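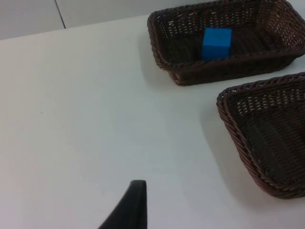

Open baskets on a white tabletop, one with a blue cube inside.

Dadow Home Advisory Service
Household Tip Sheet 2968: Woven Baskets for Small Articles

This sheet concerns the use of shallow open baskets for toys, blocks, pegs, keys and other small articles that tend to collect on tables and benches. It replaces the earlier sheet on drawer inserts, copies of which may still be in circulation at the Pikadden counter. The advice applies equally to cane, willow, paper cord and synthetic weave unless a particular material is mentioned.

Choosing a basket

Measure the shelf or cupboard before buying. The rim of a basket with flared sides is wider than its base, and it is the rim that must clear the door frame. A basket of 30 cm at the base may not fit a 30 cm shelf. Measure across the widest part of the rim, including any braid or rolled edge, and allow a finger's width on either side.

Low sides suit articles that are used every day. A child can see what is inside and take it out without tipping the lot onto the floor. Deep baskets are better kept for soft things such as scarves and tea towels, where the contents at the bottom will not be damaged or forgotten.

An open weave lets crumbs and grit fall through, and lets air reach the contents. It will also let through beads, drawing pins, small screws and the narrower kinds of pencil. For these, line the basket or use a lidded tin. Households with children under three should not keep button batteries or magnets in any open container, whatever its height or position.

Check the inside of the rim by running a cloth around it. If the cloth catches, a strand end is standing proud and should be trimmed flush with side cutters or sanded lightly. Pulling on it will loosen the braid.

Setting out a sorting table

A clear, pale surface is best for sorting, as small articles show up well against it. Place one basket behind the other, leaving enough table beside them for things that have not yet been allotted a place. Work from the loose articles towards the baskets. Do not empty every container at once unless there is time to finish. 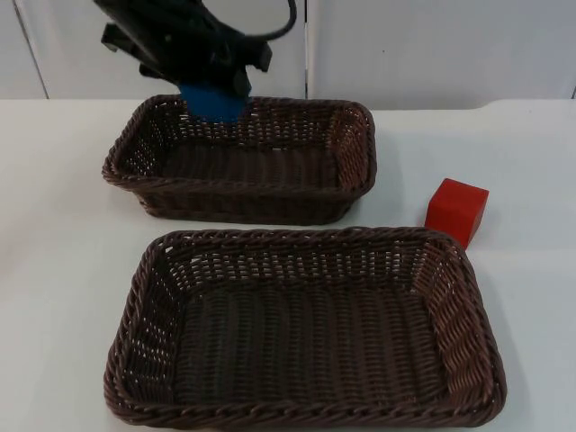 Sorting by category is generally more durable than sorting by colour, although colour is a sound way for younger children to begin. Settle the category for each basket first, and only then start putting things away. Any article left out on the table, such as the red cube to the right of the front basket, should be dealt with before the baskets are returned to the shelf. A single block left behind is easily swept up with the breakfast dishes, and sets of blocks are seldom sold by the piece.

Where two children share a table, give each child a basket and agree on its contents beforehand. Matching baskets can be told apart by a loop of coloured wool tied through the weave at one end. Adhesive labels do not hold well on woven surfaces and leave a residue in the gaps. A luggage tag is satisfactory, provided the string is short.

Baskets that are to be carried about the house should be left no more than half full. Lift with both hands under the base. The rim is finished for appearance and should not be used as a handle, particularly on older cane.

Lining

A lining protects the weave from sharp corners and the contents from snagging. Unbleached calico or an old cotton pillowcase is suitable. Wash the cloth before cutting to allow for shrinkage, cut it generously, and fold the surplus over the rim. The Appiah pattern, available on request at either counter as leaflet 528, gives a fitted lining with ties at the corners. Felt may be used for the base alone where wooden toys are stored, and will reduce noise in flats.

Avoid newspaper. The ink transfers to painted wood and pale fabrics, and the paper holds damp against the floor of the basket.

Cleaning

Dust collects where the strands cross. Use the soft brush attachment of the vacuum cleaner, first inside and then out, and follow with a dry paintbrush along the rim. This should be done monthly in most homes, and more often near a wood heater.

Synthetic weave may be washed in lukewarm water with a little dishwashing liquid, rinsed and stood on its end to drain. Natural fibres should be wiped with a cloth that has been wrung out well, and dried in the shade. Neither type should be left against a heater or in a closed car. Cane that has become brittle can be misted with clean water and left overnight in a cool room - the laundry is usually adequate - before it is put back into use.

Mould on natural fibre should be treated outdoors. Brush it off while dry, wipe with white vinegar diluted by half, and allow the basket to dry fully over several days. If the smell persists, the basket should not be used again for toys or linen.

Keeping the system going

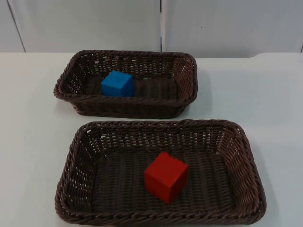 One reader has written to object that a basket on every surface merely gives the household more places to put things down, and that in her own home the contents were never sorted after the first week. She asked whether lidded boxes would be the better course. The Service accepts the point in part. Lids do discourage casual dropping, but they also discourage putting away, and most enquiries received at the Skutora counter concern boxes that are full and unopened. Our advice is to keep fewer baskets and to set a regular time for going through them. Early evening suits many families.

The following practice is recommended:

Keep only as many baskets on the table as there are categories in use.
Return articles from other rooms at the end of the day.
Set aside broken or incomplete items in a paper bag, and decide on them at the end of the month.
Turn each basket over once a season and inspect the base for splits.

Baskets with a split base can often be repaired with waxed thread in a matching brown. Repair notes are given in Tip Sheet 81. Printed copies of all sheets may be collected from the Dadow and Pikadden counters during opening hours. The Skutora counter is closed for January.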